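Session 6: Joining a group game in character
Writing for Online Roleplay, evening course
Notes by Ingeborg Mayrhofer

Last time we left Čestmír's smuggler standing outside the harbor office in Kudska with her hand on the door, and half of you wrote to me asking if she could go in already. She can! Tonight is all about the first post, and I love first posts. You get one chance to walk into a room full of characters who have known each other for months, and it's the most fun you can have with 200 words.

Before you write anything
Read back through the thread. In the Watemley game that means 114 posts, and no, you don't need every one. Read the opening, then the last 22. Note who is in the room, what time of day it is, and who spoke last. If Gergely's innkeeper locked the front door four posts ago, your character isn't coming through the front door (a window is fine, windows are great).

Read the character sheets too, but remember that your character hasn't. You may know that the quiet man by the fire is a duke in hiding. Your locksmith sees a quiet man by the fire. Mixing those two up is the most common slip in new players and it's easy to fix once you watch for it.

The entrance
Try giving your character an errand. Someone who comes in to return a borrowed coat already has a person to look for and a reason to speak, and the others have something to answer. Compare these two openings from last year's class:

1. Tamsel stood in the doorway, mysterious, her eyes scanning the crowd.
2. "Who ordered the eels?" Tamsel shouted over the fiddle. She had two buckets and no free hand to push back her hood.

The second got four replies in one evening. Everybody had an opinion about the eels.

Leave a hook
A hook is anything another player can pick up. A question works, and so does a dropped letter, or a wrong name called across the room. One or two per post is plenty. Ruairí tried five in a single paragraph and got replies to all of them, from five people, in five different directions, and spent the next week chasing his own subplots. (It was glorious to read, but he was very tired.)

Hands off other people's characters
You write what your character does. The other player writes what happens to theirs. So:

"Brann swings at the captain's jaw." Good, the captain's writer can take it from there.
"Brann knocks the captain out cold." You've just played someone else's turn.

The same goes for feelings. "Everyone shivered at her voice" decides something for everyone. Describe the voice and let them shiver if they want to!

Accents
Wayne Dobson asked about these and I promised an answer. Pick one or two features and keep them light. Word order does more than spelling: "Is it the captain you're wanting?" gives us a voice with no apostrophes at all. If a reader has to say a line out loud three times to understand it, thin it out. Also think about who you're borrowing the accent from, and if the accent is the entire character, spend another evening on the sheet.

Length
Match the table. In Flumell, where scenes move fast, most posts run to a short paragraph. The Petrauskas campaign is slower and people write whole pages; the longest entrance so far was 673 words and included a recipe for soup. Both are lovely ways to play. Look at the three posts before yours and land somewhere near them.

For next time
Write an entrance for your own character into the Watemley inn, late evening, with rain outside. Include an errand and one hook. Then swap with a partner and write a reply to theirs that picks up the hook and adds a new one. Bring both, printed or on a screen.

If you're stuck, start with what your character is carrying. I've seen whole friendships between characters grow out of a lantern or a stolen goose, so go with the silliest thing on your list and see who asks about it. 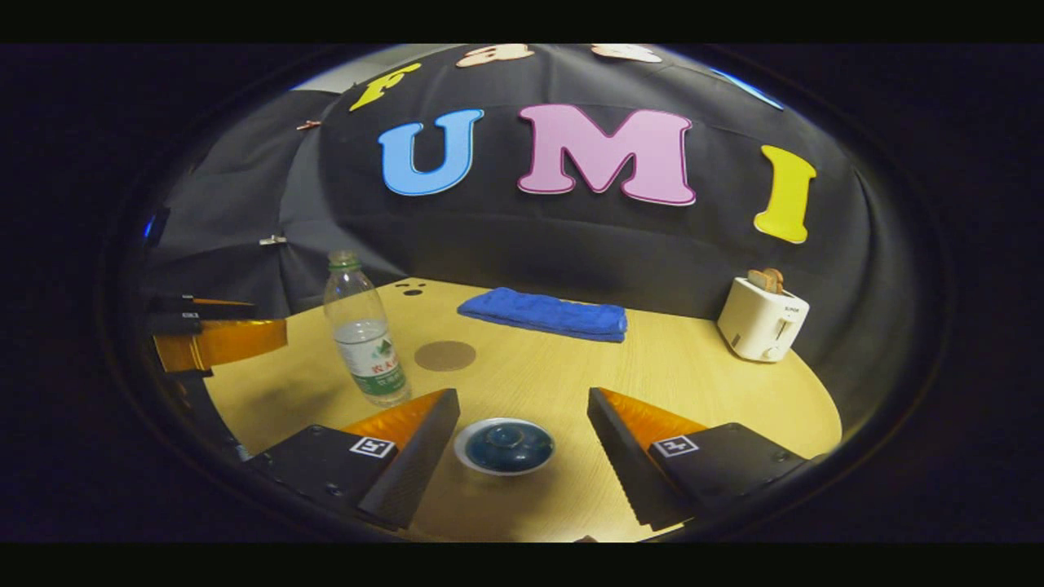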